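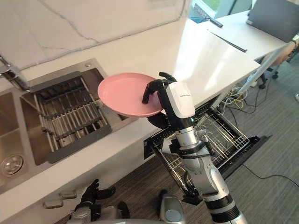
Plate practice at the club kitchen, with the dishwasher open and its rack out.

Vallico hands, bought as a pair: a review from a student robotics club

Our club at Kundidwood College bought a pair of Vallico hands to replace the two-finger grippers we had been using. They cost £1,736 with the wrist mounts and a cable set, which took most of our equipment money for the year. We have used them since September on the project we are entering in the Krishnan Cup at Plirascombe, where the robot has to move dishes from a sink to a dishwasher with nobody touching it.

Fitting them was straightforward. Each hand bolts to its wrist housing and takes one power lead and one data lead. The instructions assume you have fitted one before and leave out the order for the screws, so the first hand took us most of an evening. The second took 22 minutes. The cable ties in the box are too short to go round a forearm with brackets on it, so buy longer ones.

Plates are the hardest item on the Krishnan list and the main reason we changed. Our old grippers held a flat plate well enough but let it swing as soon as the arm turned. With the new hands we put a finger over the top edge and the thumb on the underside, and the plate can be tilted without slipping round. It took a lot of adjusting to get there. The default grip closes all the fingers together and is no use for a rim, so expect to write your own.

Cups were easier than we expected. Cutlery is poor. The fingertips are too broad to pick a teaspoon off a flat surface, and we are leaving spoons until last in the hope of running out of time before we get to them.

The software is average. The finger controls are clear and the example files work. The force readings drift over a long session, and we now reset them at the start of every run. We also lost a week to a fault that was cured by an update Vallico had put on a different page of their site from all the other updates.

Wear is the part we are less sure about. Vallico say the tendons should be checked after 4,000 full closes. Our log reached 4,000 on the right hand just before half term and we found one tendon slightly slack, which we tightened with the key supplied. The left hand does less work and has given no trouble. Spare tendons are sold only in full sets, and for a club that is annoying.

Noise is low enough to talk over. The hands are not sealed, so we practise with the taps off and dry dishes. Anyone planning to wash up for real should look at something else.

Good points: firm hold on plates, simple wiring, quiet.

Bad points: price, thin instructions, no good with small cutlery, spares policy.

We would buy them again for this competition. A club moving boxes or blocks can save the money and stay with two fingers.

Four out of five.

Kundidwood College Robotics Club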